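Deux bras pour trier des pièces : 3,340 ou 3,905, je prends quoi ?

Jirko
Bonjour à tous ! Je monte un petit poste de tri pour l'atelier (cartes électroniques, câbles, faisceaux de fils) et j'ai deux devis pour une paire de bras. Zilora me fait 3 340 € sans les pinces, Pesevden 3 905 € pinces comprises. Budget bouclé en décembre, donc pas le droit à l'erreur... Je compte mettre quatre bacs et un plateau au milieu, comme ça : 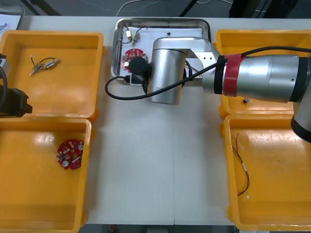 Table de tri : bacs orange de chaque côté, plateau métallique au centre.

Vous avez des retours ? Et je prévois combien pour le reste ?

Wichai Saengthong
Salut Jirko, perso je prendrais l'offre avec pinces. J'ai voulu économiser là-dessus et j'ai fini par lâcher 900 € pour 2 pinces correctes - fais le calcul, ça dépasse ton deuxième devis ! Demande aussi le prix d'un câble de rechange et la longueur exacte, parce que chez moi il frottait sur le bras et je l'ai changé au bout d'un hiver. Les bacs et le plateau, c'est trois fois rien à côté. Par contre vérifie la portée avant de signer, il faut que chaque bras atteigne le fond de ses bacs ET le plateau.

Bhat
prends d'occasion, moitié prix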